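Pliro G2 Parallelgreifer: Sicherheitshinweis und Austausch des Haltemoduls

Betroffen sind Geräte der Baureihe Pliro G2, ausgeliefert ab März
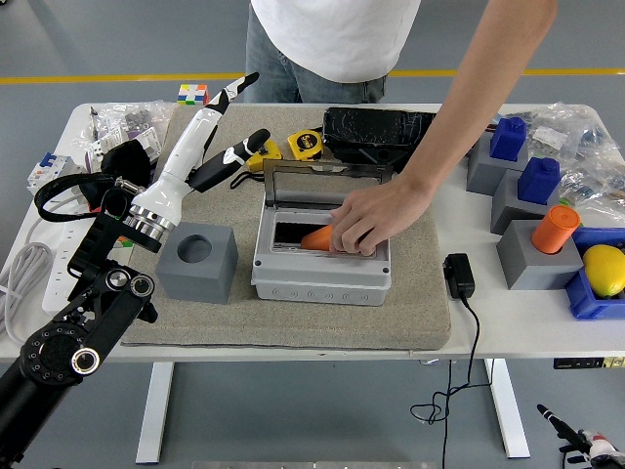
Die Stolthorpe GmbH informiert Betreiber des Greifers Pliro G2 über einen Fehler im Haltemodul. Bei einem Spannungsabfall der Versorgung kann die Haltekraft verzögert einsetzen. Das gegriffene Teil kann sich dabei lösen, und die Greiferbacken können bei Wiederkehr der Spannung ohne Freigabe schließen. Es besteht Quetschgefahr für Personen, die in den Arbeitsraum greifen.

Der Fehler wurde im Dauerversuch am Standort Lurbridge festgestellt. Er trat dort nach mehr als 355 Betriebsstunden auf. Verletzungen sind dem Hersteller nicht bekannt.

Maßnahmen für Betreiber

Bis zum Austausch des Haltemoduls ist der manuelle Eingriff in den Arbeitsraum nur bei abgeschaltetem und gegen Wiedereinschalten gesichertem Arm zulässig. Das Einlegen und Entnehmen von Teilen von Hand bei anstehender Versorgung ist zu unterlassen. Nach dem Abschalten ist eine Wartezeit von 60 Sekunden einzuhalten. Bei Tischen mit zwei Armen gilt dies für beide Arme gleichzeitig.

Austauschmodul Baek H

Lieferumfang: Haltemodul, Anschlussleitung, Prüfprotokoll
Passend für: Pliro G2, alle Backenformen
Lieferzeit: 14 Werktage
Kosten: keine, sofern das Gerät registriert ist

Der Einbau darf ausschließlich durch unterwiesenes Fachpersonal erfolgen. Im Anschluss ist eine Funktionsprüfung mit simuliertem Spannungsabfall durchzuführen und im beiliegenden Protokoll zu dokumentieren. Ausgebaute Module sind an den Hersteller zurückzusenden.

Stand: Freitag, 17. Juni 2022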